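About Gremside Fencing Club

12 February 2020
By Renzo Bassi

Print this page | E-mail to a friend
149 shares | 2 comments

Let's get the disappointment out of the way first. We don't put up fences. We get the calls anyway, mostly in June, when people look out at the yard and decide the neighbors have become too visible. If that's you, I wish you luck and a level post hole. If you would like to put on a white jacket and be poked in the ribs by a retired dentist, keep reading.

Gremside Fencing Club teaches foil, épée and sabre to adults and to children old enough to tie their own shoes. We're on the upper floor of the old Khaemba building in Bratenport, over the carpet showroom, up a staircase that we like to think of as the first half of the warm-up. There is an elevator. It works, and Primo Rinaldi takes it every time, and he has beaten everybody in the club at least once, so draw whatever conclusions you like.

The club was started by Carmela Cirillo, who had fenced sabre in college and moved to Bratenport for a job in bridge inspection. She found a town with a bowling league, a curling club and a surprisingly fierce table tennis scene, and no place at all to hit a person with a sword. So she rented the floor, taped down two strips and put a card up at the library. The first evening drew one student, a man who had misread the card and was hoping for Spanish lessons. He stayed for the winter and became a decent épéeist. His Spanish, last I heard, is still poor.

We have real strips now, with grounded metal surfaces and scoring boxes that light up and beep. Everyone loves the beep. Grown adults with mortgages will run a lunge over and over to hear it again.

What you'll do here

Your first month is footwork. I'm sorry, but it is. You'll advance, retreat, advance and retreat some more, with your knees bent in a way that chairs have spent your whole life protecting you from. The stairs will feel different on the way down. Then comes the grip, then the parries, which have numbers instead of names and are taught in an order that made sense to somebody several centuries ago. By the second month you'll be fencing bouts and losing them, and then comes the evening when you score a clean touch on a person who was really trying to stop you. I've been doing this a long time and I still remember mine. I also remember the five I gave up right after it.

Between bouts people sit down and talk, and the talking runs long.

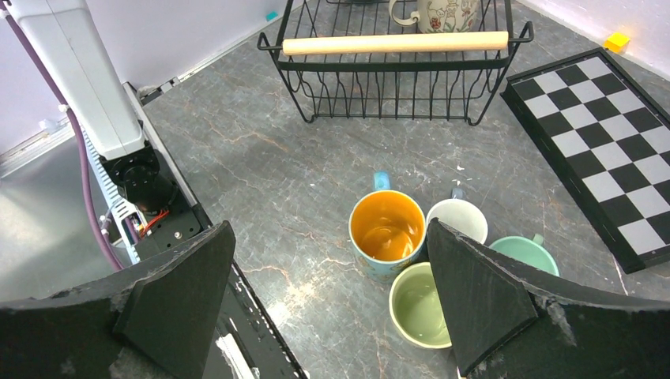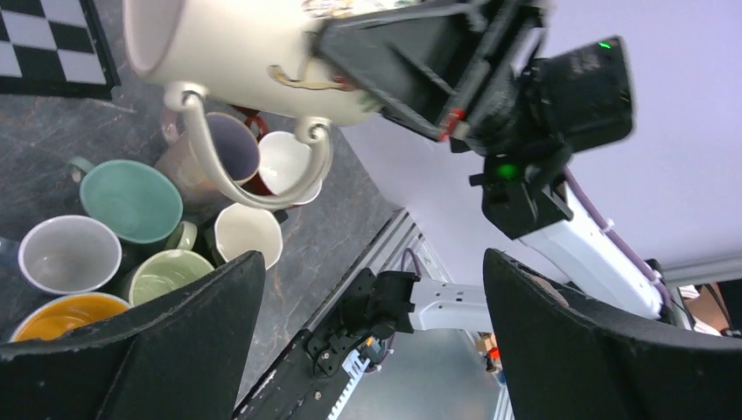
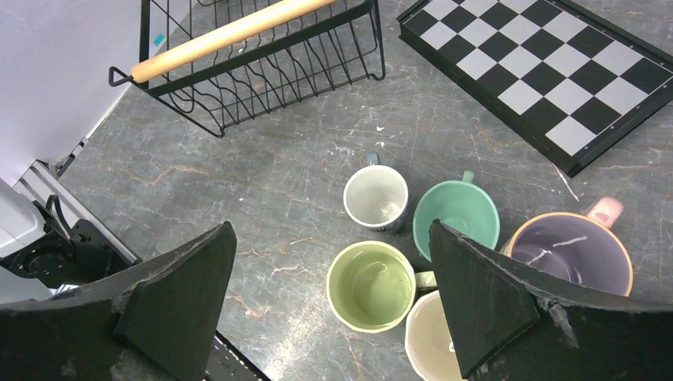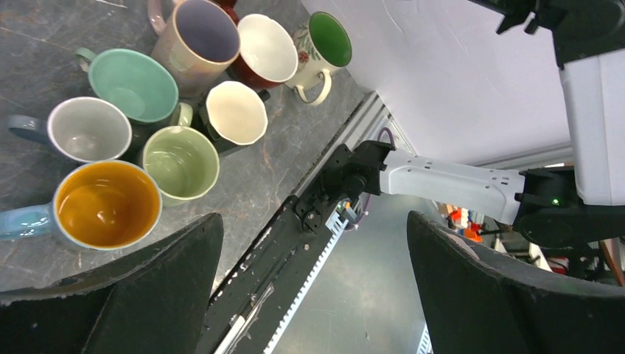
Mugs on the marble-patterned counter.

Who teaches

Carmela still runs the sabre classes. She is patient and precise, and she will stop a bout to move your back foot over by the width of a thumb. Her students complain about this right up until the regional meet.

Kristóf Fülöp teaches foil. He learned it as a boy from his grandfather, in a kitchen, with wooden spoons, and he holds strong opinions about wrists. He will tell you that foil is a conversation. In my experience it's a conversation in which Kristóf does most of the talking, but you do pick things up.

Arturo Santoro has the children, bless him. His Saturday-morning voice (he teaches after school too, but the voice is the same) can be heard in the carpet showroom, where I'm told it has closed at least one sale. The kids begin with foam swords and a game called Atico, which Arturo made up and whose rules shift depending on who is about to cry. By the end of the season they can salute, come on guard and shake hands after losing. Parents tell us the third one carries over to board games, though not reliably.

I teach beginners' épée, keep the armory and write this page. The armory is a closet.

What to bring, what to wear

Sweatpants and a T-shirt. Court shoes if you have them, running shoes if you don't. No shorts, please, until you've seen what a blade tip does to a bare knee. We lend masks, jackets, gloves and weapons to anyone in their first two months, and the jackets are washed more often than you fear. Left-handers should say so on the way in. We have left-handed gear, and the rest of us would like some warning, because you people are a nightmare to fence.

Does it hurt? A little, here and there. You'll get small round bruises that are hard to explain at the pool. Fencing is a good deal gentler than it looks, and the masks are built for far worse than anything a beginner can do. The usual injury is to one's opinion of one's own reflexes.

How fit do you need to be? Fit enough to be annoyed that you aren't fitter. Our members include a cellist, a long-haul trucker, several nurses and a man who came for his heart and stayed for his grudge against Primo.

The floor fund

We're saving to replace the sprung floor at the far end, where the bounce has become a matter of luck. The quote came to some 3000 dollars. We hold an open tournament every June to raise money for it, with no rating required and costumes tolerated above the waist. Last time a pirate got through to the semifinals. He lost to Carmela.

Visiting

You can watch any class from the bench by the window without signing up for a thing. Come in by the side door, the one with the dented handle, and follow the stamping. If it's quiet up there we're stretching, so walk in anyway. Leave your umbrella in the rack by the door and keep it out of Kristóf's reach.

Print this page | E-mail to a friend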